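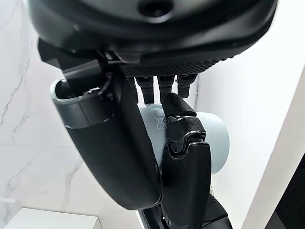 Zurnstead to host final round of Gradia endurance karting series

20 October 2023

Entries are open for the fifth and last round of the Gradia Endurance Karting Series, which will be run on the outdoor circuit at Zurnstead in December. The organisers have confirmed the longer of the two layouts, 109 metres of which were resurfaced over the summer between the hairpin and the pit entry. The direction of travel will be clockwise, as it was at the opening round.

The race will last 300 minutes and will be open to teams of two to five drivers. Each driver must complete at least two stints, and no stint may last longer than 50 minutes. A stint is timed from the moment the kart crosses the line at pit exit to the moment it crosses the line at pit entry. Teams that go over the limit will be given a stop-go penalty for the first offence and will lose one lap for each offence after that.

There are two classes. The Jidell Cup is for four-stroke karts supplied by the organisers and drawn by lot on the morning of the race. The Open class is for teams bringing their own karts, which must have a sealed engine and a valid inspection card. Both classes start together, with Open karts at the front of the grid. The field is limited by the circuit licence, and reserve places will be offered in the order in which entries were received.

Minimum weight in the Jidell Cup has been changed after comments from several teams. Drivers will now be weighed in full race clothing, with helmet, before qualifying and again at every driver change. Ballast is carried in the seat box and may be moved only in the pit lane while the kart is standing still. In the Open class the limit applies to kart and driver together and will be checked on the scales at the end of the race.

Tyres for both classes are supplied by Mahmoudi. Open teams may use two sets of slicks and one set of wets, all marked by the scrutineers before practice. Wet tyres may be fitted only after race control has shown the wet track board – teams that change early will have to change back before rejoining. Tyre warmers and chemical treatment are not allowed. In the Jidell Cup, tyre choice is made by the organisers for the whole class.

Refuelling will take place in the marked area behind the timing building, with the engine off and the driver out of the kart. One team member must stand by with an extinguisher. The minimum time for a refuelling stop is four minutes, measured by transponder.

The paddock opens at 7 am. Signing on closes at 8.15 am and the drivers' briefing, which all drivers must attend, is at 8.30 am. Free practice and qualifying follow, and the race starts at 11 am. Headlights are not needed, but every kart must have a working rear light, which is to be switched on when race control asks for it.

The Jidell Cup title is still open, with 13 points between the first and third teams in the standings. Points for the last round count one and a half times, and each team drops its lowest score – a disqualification cannot be dropped. The Open class was decided at the previous round.

Entry forms and the full regulations are available from the circuit office and on the series website. Spectator entry is free, and parking is in the lower field.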